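Book on the day? I'd go home first

January 9, 2020

The January wedding fairs are nearly on us again, and with them the offer that makes me grumpiest: the discount that only lasts until you walk out of the door. I have been to the Vunthorpe fair often enough now to know how it goes. You get a tote bag, a glass of something fizzy, and by the third stall a person with a clipboard is telling you that the price in front of you will never be this low again.

I don't believe it, and I don't think you should either. At the October fair I asked for the "fair only" price on a chair and table linen package from Kiltar, the hire people out on the ring road. It was £200 off, today only, with a deposit taken on the spot. I said I'd think about it. A fortnight later I rang as an ordinary customer with a date in May and was offered the same package, with the same amount off, before I'd mentioned the fair at all.

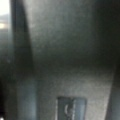 Perhaps I got lucky with the person on the phone. I would love to be told that, and if Kiltar want to write to me I'll print what they say. But it has happened with other suppliers too, and I've stopped being surprised by it.

My bigger worry is the deposit. People put money down at a fair without seeing a full set of terms, and then find the terms were on the back of the card they were handed, in grey print, or on a website they hadn't looked at. Ask what happens if you move the date. Ask what happens if your numbers drop. A couple who wrote to me in the autumn had signed up for a minimum of 105 guests at a venue near Tistodgate, and they had never planned on more than about eighty. The gap was charged at the full meal price. The venue had been perfectly open about it in the contract, which they signed standing up, next to a string quartet. 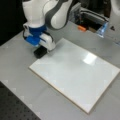

White and grey arm with its blue adapter, above the tabletop.

Then there are the prize draws. Win your flowers! Win your car! I don't doubt that somebody wins, but the entry form wants your date, your venue, your budget and both your phone numbers, and I'd rather not hand over my budget to a man I am about to haggle with. I filled one in last year with a separate email address as a test. That inbox is now mostly cufflinks and honeymoon villas. If you do enter, leave the budget line blank and see if anyone minds.

Tastings are the part of a fair I will defend, up to a point. I've had very good lemon sponge from Szilágyi, the bakery that does the plain iced cakes with hardly anything on top, and I came away wanting to order one. They gave me a price list with the prices on it, which sounds like faint praise until you have spent an afternoon being told that every quote is bespoke. Still, a square inch of cake tells you very little about four tiers of it on a warm afternoon.
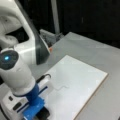

A reader from Tistodgate thinks I am too hard on all this. She booked her photographer and her band at a fair, she says, paid less for both than her sister had, and would never have found either of them by searching online. Her advice is to go early, before the stallholders are tired, and to take a parent along to be rude on your behalf.

Fair enough, and I'm glad it worked out. I'd still like to know what the band would have charged her the following week. We can't find that out now, and the whole offer rather depends on it.

So if you're going to Vunthorpe this month, my suggestions are dull ones. Leave the bank card in the car. Pick 2 suppliers you really want to talk to and look them up beforehand, so you know their usual price before they tell you their special one. Get any offer written down, with the date it ends, and ask whether it could be held for a week while you read the terms.
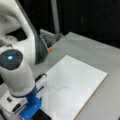
Most will say yes to that if you're polite. The ones that won't are usually very sorry about it and blame head office – even when head office is plainly the two of them and a van. I would take the leaflet and move along.

Parking at Vunthorpe is free but the field gets boggy, so wear boots. The fizz is free as well, if you can get near it before noon. Send me any "today only" quotes you're given, with the supplier's name, and I'll ring round afterwards and report back on what I was offered.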